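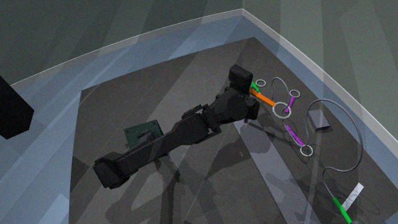
Progress report to the Nukach Fund
Avau Neighborhood Lions-style Service Club, Posta Street chapter
2023-03-22

Dear Shuk-fan Liu,

What a winter it has been! When we wrote to you in January we had a half-finished membership drive, a tool library with no shelves and a supper program that was still looking for a kitchen. I'm very happy to say that all three have moved along, and the supper program has moved so fast that I had to rewrite this section twice before sending it.

## Membership

The club now has 170 paid members. A good share of the new people came in through the open suppers, which we expected, but plenty came through the Chu Park cleanup, which we didn't expect at all (it rained the whole morning and I was sure we would lose everyone by ten o'clock). New members pay the reduced first-year dues we described in our application. We have kept that rate in place and would like to keep it through next year as well.

We also tried pairing each new member with somebody who has been in the club for a while. It works well when the two people live near each other and poorly when they don't, so we're going to match by neighborhood from now on - a small change, but it should save a lot of missed phone calls.

## Open suppers

The suppers are the part of the grant I enjoy writing about most. Since the start of the grant period we have served 753 meals, all of them in the parish hall on Posta Street, where the kitchen has six burners and a dishwasher that finishes a load before you've dried the last one. We sit people at long tables and mix up the seating every time, so regulars end up beside someone they haven't met. Several guests have asked to cook, and we now leave one supper a month entirely to them. The lentil stew from the first of those evenings has been requested again and again!

Food costs came in a little under what we planned. Paper goods came in over, mostly from takeout boxes, and we've moved money between those two lines as your guidelines allow. The total is unchanged.

## Tool library

This one is behind schedule. The shelving arrived in the wrong depth and had to go back, and by the time the right set came the room was being painted. It's up now, the drills and ladders are tagged, and members can borrow on the same evenings as the suppers. The borrowing sheet is still on paper. Chih-ming Chou is building a simple spreadsheet so that we can see what is out and when it's due back, and we hope to switch over before the garden season gets busy.

Two things we still need to settle:

- whether people who aren't members can borrow, and if so, with what deposit
- who pays when something comes back broken

We talked about both at the last general meeting and there were strong feelings on each side. My own view is that lending should be open to the whole neighborhood, but I'd like the members to vote on it.

## Student awards

We gave 2 awards this term, each for $300, to students at the Avau evening school. One is using hers for bookkeeping textbooks and the other for bus fare and exam fees. Both came to a club dinner and spoke for a few minutes, and the questions went on well past dessert. I would love to see this grow, and we'll be asking members for small monthly gifts toward it so that it doesn't lean only on your grant.

## Next quarter

The spring plan is full. We'll hold the second Chu Park cleanup, finish the tool spreadsheet, put the borrowing rules to a vote and run the suppers on the same schedule as now. We've also been invited to share a booth with the gardening society at the street fair, and people are already arguing cheerfully over the banner.

One request: could we move $300 from printing to kitchen supplies? We've printed far fewer flyers than we planned, and the big stockpots are on their last legs. If you need a form for that, please send it over and I'll return it right away.

Receipts and the meal log are in the attached folder, sorted by month. You're very welcome at any supper, and please bring a friend.

With warm thanks from all of us,

The club secretary, Posta Street chapter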